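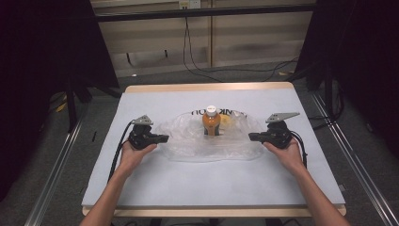
Las dos pinzas de mano y el bote naranja, banco de pruebas del club

urka_taller
¡Por fin tenemos mesa propia para el proyecto Urka! Somos 4 en el grupo y llevamos desde noviembre con esto. La tarea: coger el bote entre las dos mordazas, una por cada lado, y levantarlo sin arrastrar la bolsa. Ya vamos por 466 tomas y queremos llegar a 1018 antes de la muestra (sí, el número raro es cosa del tutor). ¡Se admiten ideas!

giltlow
Qué chulo!! Yo quitaría la bolsa. El plástico transparente arrugado pilla brillos en cada pliegue y os va a volver loca la visión.

urka_taller
Pues justo por eso me gusta, en una cocina de verdad hay brillos por todas partes :)

mordaza_floja
Con Giltlow en esto. Primero 100 tomas limpias sobre el tablero pelado, entrenáis, y luego metéis la bolsa. Si empezáis por lo difícil no sabréis qué falla.

dustotetti
No lo veo. En el Uçar del año pasado fuimos de fácil a difícil y tuvimos que repetir casi todo. Mezclad desde el principio. Y ojo con los cables de las pinzas, yo los sujetaría al antebrazo con velcro.

urka_taller
Lo del velcro me lo apunto para esta tarde. ¿Y las letras negras de la bolsa, estorban?

giltlow
Girad la bolsa de vez en cuando y listo. Pero yo sigo diciendo que sin bolsa, eh.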